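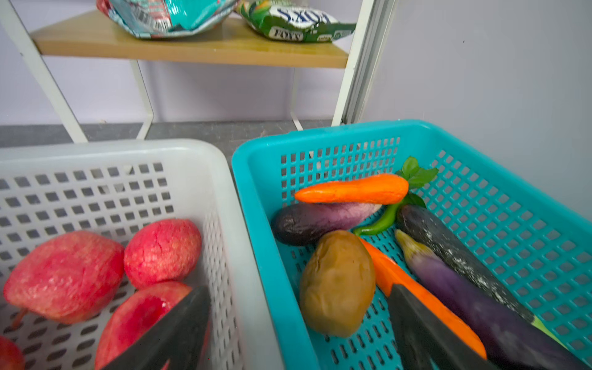
Category: Build Guides > Areo Arm > Gripper and Wrist Camera

Print this page | E-mail this page

5. Setting up the sorting exercise

This section supposes that the arm is already fixed and the wrist camera is connected (section 4). Please keep the stop button near your hand during all steps.

5.1 Put two baskets side by side on the floor, inside the reach of the arm. Choose two different colors, so the program can separate them easily.

5.2 Place the fruit in one basket and the vegetables in the other. Toy pieces are good for the first trials.

5.3 Open the Fastix panel and select "Wrist view". Both fingers must be visible in it. If only one finger is visible, loosen the camera bracket, turn it a little and tighten it again.

5.4 Set the speed to 5 and the grip force to 14. Do not use higher values before the calibration is finished.

5.5 Lower the gripper slowly by hand control. Stop before the fingers touch the bottom of the basket.

CAUTION: The fingers can catch in the openings of a basket wall. If this happens, press stop, open the gripper and free the basket by hand. Never pull the arm.

5.6 Save the position as "Home low". Repeat the movement from the upper position and compare.

NOTE: Long pieces, for example a carrot or an eggplant, must be gripped across the middle. Round pieces need the soft pads from bag 13.

NOTE: Asabe Igwe reports that the Kimholm bracket becomes loose after many cycles. Check its two screws before each session.

5.7 When the position is the same in both movements, continue with section 6, "Teaching the first pick".

Text: Kayode Akinola. Last change: 28th September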